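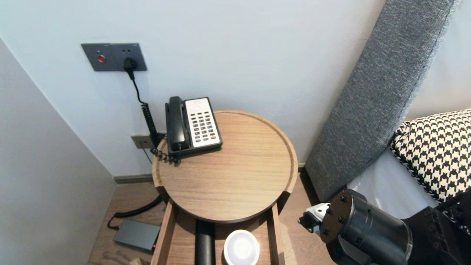
How a Robot Learns to Use a Drawer

A drawer is easy for you. You pull it, look inside and push it shut. A robot has to learn each part.

In the Plimholm workshop, our home-built robot Valia practices on a round table with one drawer. Its gripper is a hand that opens and closes. First the arm moves close. Next the gripper holds the edge of the drawer. Then the arm pulls back slowly.

Valia gets 30 tries in each practice.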